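My aunt Lempi Manninen left me her half of a grudge, and I want it on record that I did try to give it back.

The other half belonged to the Welter family, two doors down, and it was over a board game called Trolletico. Lempi had played old Mr. Welter every December since before I was born, seven rounds a night, and one winter he moved a troll while she was in the kitchen getting the coffee. Or he didn't. She said he did! They never spoke again, but she kept the score sheet in the bread box, and that's where I found it after the funeral (under a heel of rye I'd rather not talk about).

So I walked it over. His daughter opened the door, a tall woman in gardening gloves, and I said, "I think this is yours," and she read it right there on the step and went pink all the way up to her hair.

"Ten to two," she said. "He told us he was winning."

"He was winning. Look at the columns."

She looked. Then she yelled "Dad!" down the hall — and I'm telling you, I nearly dropped my keys, I'd thought the man was dead — and out he came in his slippers, ninety if he was a day, and held the paper up to his nose.

"I moved the troll," he said.

Well, what do you say to that? I said Lempi knew. He nodded for a while. Then he asked if I played, and I said no, badly, and he said badly was fine, and his daughter went off to find the box while I took my shoes off in the hall.

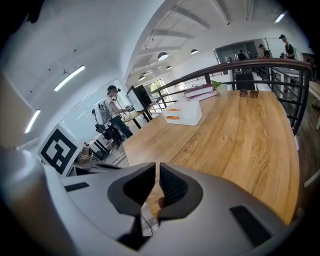 A long table with a light-brown oak grain, plenty of room for trolls.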